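Visit report: the Flurar block and tray workshop, Onard
Filed under: Visits, Small manufacturing
November

The Flurar site stands at the far end of the Flemance estate in Onard, behind a tile warehouse, and is easy to miss. The sign on the road still carries the previous tenant's name. Visitors park on the gravel strip by the loading door and sign in at a hatch. The open afternoon ran from one o'clock to half past four and was split into three parts: moulding and finishing, the tray line, and the layout room. Groups were small and ours moved quickly.

Flurar makes plain white blocks and the shallow trays that go with them. The buyers are mostly teaching suppliers and firms that need simple, repeatable shapes for fitting trials and sorting exercises. There is no decoration and no colour range. The current list runs to 38 shapes, all in one off-white, and the handout says the number has been held at that level on purpose. New shapes are added only when an old one is dropped.

Moulding and finishing

The first room was warm and rather loud. Ear protection was handed out at the door, along with overshoes that did not fit anyone well. The blocks are cast in batches of 60 and left overnight on slatted racks. The guide explained that most rejects are found at the edges, where a corner has pulled or a face has a slight hollow. Long shapes are worse than short ones in this respect. A tall block with a small foot has to stand upright on its own, and a small error at the base shows up as a visible lean at the top.

Finishing is done by hand on a flat abrasive plate. Each face gets the same number of strokes, then the block is turned. It is slow work and the benches are set at a good height for it. I would have liked more time here, but the next group was already waiting in the corridor.

Reject blocks go into a bin by the door and are sold off by weight twice a year. The price on the label was lower than I had expected, and several people in the group asked whether they could buy a bag on the day. They could not.

The tray line

The trays are assembled from separate wall sections on a flat base. The walls are thick for the size of the tray, which adds weight but stops them bowing. Two sections meet along a vertical joint on the longer sides. Earlier trays had one-piece walls, according to the handout, and these were dropped after trouble with warping in storage. The joint is not filled. I asked about dirt collecting in it and was told that a dry brush is enough.

Pale walls against pale blocks make the clearances hard to judge by eye. From above, looking down the length of a standing block, the end face, the sides and the tray all run to nearly the same off-white, and only the shading along the edges gives the shape away.

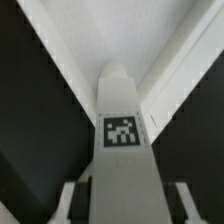 The same problem comes up at inspection. Flurar tried a grey tray for a season and went back to white when customers complained that it did not match what they already had. The answer has been to change the lighting. The inspection bench now has one lamp set low on the left, so that any step or ridge throws a shadow. It is a cheap fix and it works well enough. The lamp is switched off between batches to spare the inspectors' eyes.

Stacking was covered only briefly. Full trays go on a wheeled rack with a card slipped between each layer, and the rack I saw was loaded to the top. The store behind it was said to hold 332 trays, and the figure was chalked on the door. Access to the store was not part of the visit.

The layout room

The third room was the one most people had come for, and it was the quietest. Printed square markers are stuck to the blocks here so that each piece can be identified and its position read off. The markers are black and white with a plain border. They are applied dry, pressed from the centre outwards, and checked for lift at the corners. Small blocks usually get one, placed near an upper edge. Tall ones may carry markers on more than one face, so that at least one can be read whichever way the piece is turned.

The work surface is black, which is a relief after the tray line. White pieces stand out on it properly. A green backdrop hangs behind to keep the background even. Printed sheets with larger markers are laid flat on the table and serve as fixed reference points.
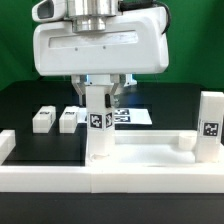
Layout room: a tall block held upright at the tray, with a second one standing at the right and two small blocks on the black table top.

Tray order matters more than I had assumed. Tall pieces are placed against the sides where possible, and short round ones go in beside them, where they are easily hidden. The layout sheet for a full set gives the sequence, and the guide's advice was to follow it even when it looks wrong. A tall block put in late tends to knock its neighbours. Marker labels also scuff if two marked faces rub together, so pieces are turned to put a bare face against a marked one.

Label stock comes from Sastry, a small printer on the other side of the estate. The current set runs to 151 different patterns, well beyond what the catalogue needs, and the spare ones are kept for special orders. They are filed in a card index. I saw no computer in that corner of the room at all - the index is in pencil.

Practical notes

The visit is free but has to be booked, and the afternoon places go first. The floor is level throughout, with one ramp between the tray line and the layout room that is steeper than it looks. There is a toilet by the sign-in hatch. Tea was provided in the corridor at the end, with nowhere to sit.

Bring a jumper. The moulding room is warm but the layout room is kept cool, and the change is noticeable after half an hour of standing still. The handout is a single folded sheet, with the shape list on the back and a plan of the building that leaves out the ramp. Bookings for the spring afternoon open in February at the hatch or by post.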